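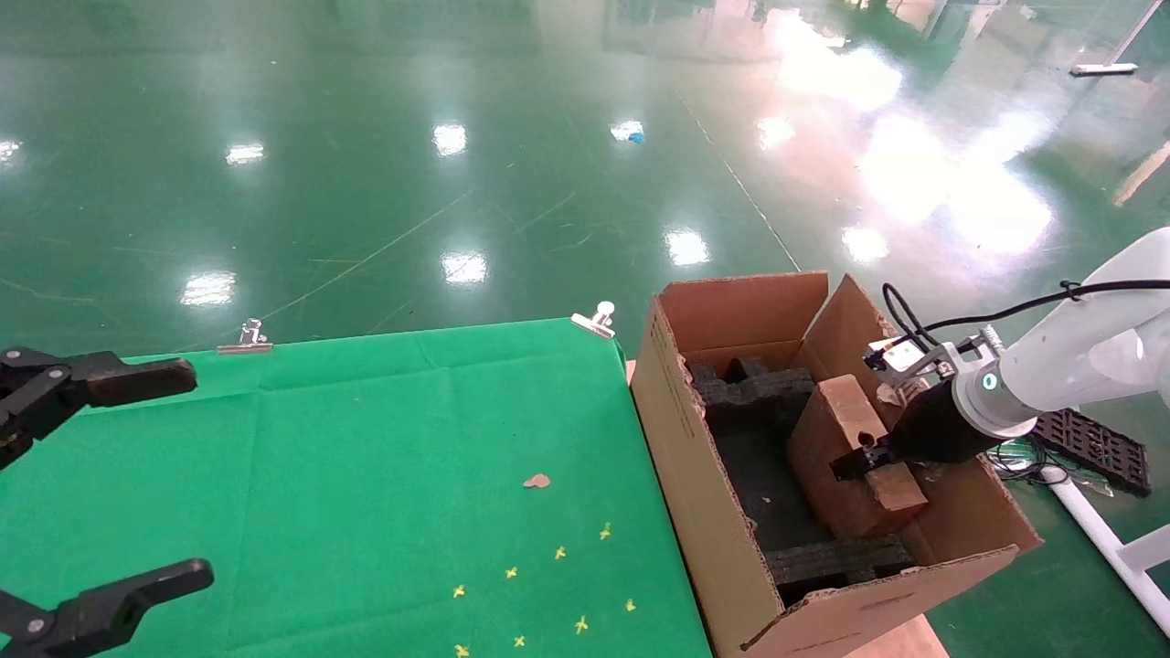 La mesa verde, las estrellitas amarillas y la caja con el taco de madera.

30 de julio de 2016

Día de poner orden. He llegado temprano porque quería tener la mañana para las mesas y la tarde para las cajas, y al final se me ha mezclado todo. El paño verde tenía otra vez los dobleces marcados. Lo planché en casa el mes pasado, pero lo guardé doblado en el armario y así no hay plancha que valga. Habría que enrollarlo en un tubo. Lo apunto para cuando vaya a Daza, que allí venden tubos de cartón por cinco euros.

Las estrellas amarillas las fui a recoger con la mano y se me quedaban pegadas a los dedos. Son muy pequeñas. Por ahora van a un tarro de mermelada, sin etiqueta.

El taco de madera tiene golpes por todas partes y una muesca en un extremo. Pantelis Lazaridis dice que se puede lijar. Yo lo dejaría como está. Hemos discutido un rato y no hemos decidido nada, de modo que se queda en la caja, entre las espumas negras. La caja tampoco da para mucho más, tiene el borde de arriba roto. En Nelturby me dieron otra más grande en diciembre y no sé dónde la metí. 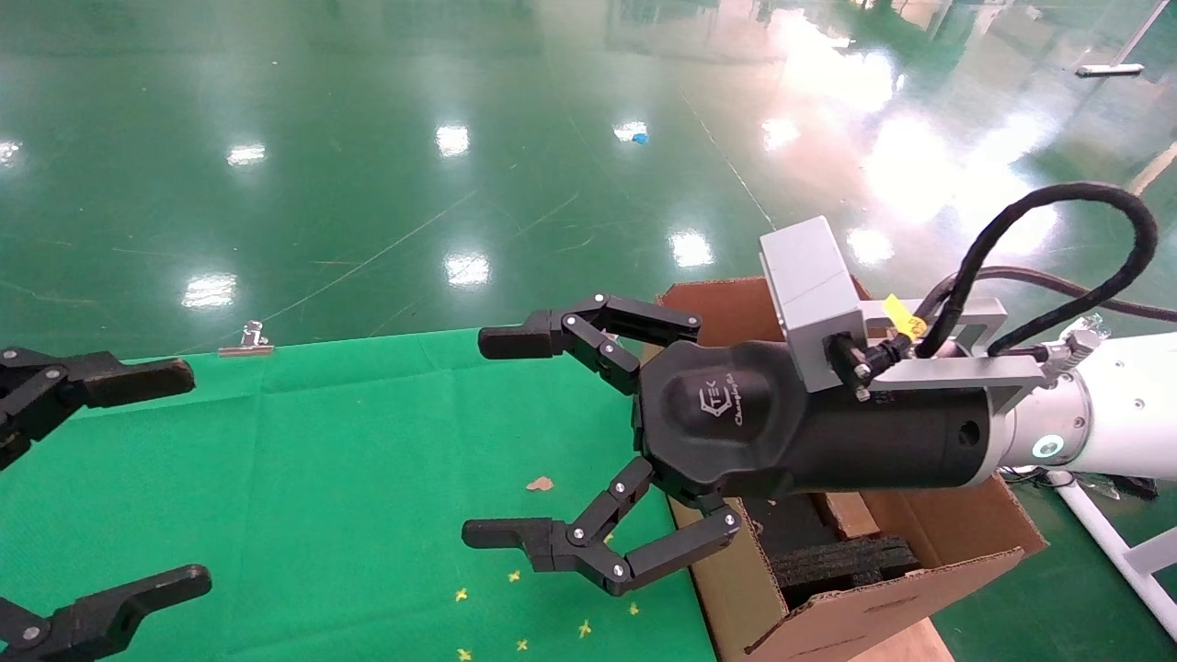 Después de comer (arroz de ayer, frío) he repasado las pinzas del paño. Son de las metálicas, de oficina. Sujetan bien, aunque si se ponen muy cerca de la esquina dejan una arruga en diagonal que luego no se va. He movido una dos veces y la he acabado dejando donde estaba. Compré una bolsa de 100 el año pasado y quedan bastantes, así que por pinzas no será.

También hay que pasar el cepillo por la tela. Se le queda encima cualquier cosa: un trocito de color tostado, un hilo, pelusa. El rodillo adhesivo se ha acabado y Nanna Þórarinsdóttir se llevó el de repuesto para el abrigo. Le he escrito. Contesta que lo trae mañana — ya veremos.

A media tarde ha llamado el de Zekosia por la factura. Faltaba un papel. Lo he buscado en la carpeta azul, en la gris y en el cajón, y estaba dentro de la agenda.

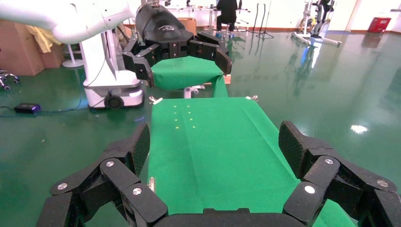

Las dos mesas han quedado en línea, la larga y detrás la pequeña, las dos con su tela verde. Me gusta más así que en ángulo, como las tuvimos en invierno, porque se ve mejor lo que hay encima. La larga tiene el paño colgando por los lados y eso me obliga a ir con cuidado al pasar, ya me lo he llevado una vez con la cadera. Los puntitos amarillos del fondo, en dos columnas, los dejo tal cual.

Pendiente: barrer debajo de las mesas, devolver a Vorard el metro, buscar la caja grande, comprar el tubo. Si encuentro tela del mismo verde, cogería un retal de 200 por 100 para tener recambio. El de la tienda me dijo que ese tono lo traen cuando lo traen.

He cerrado a las ocho menos diez. Me duele un poco la espalda. Cena: tortilla y tomate.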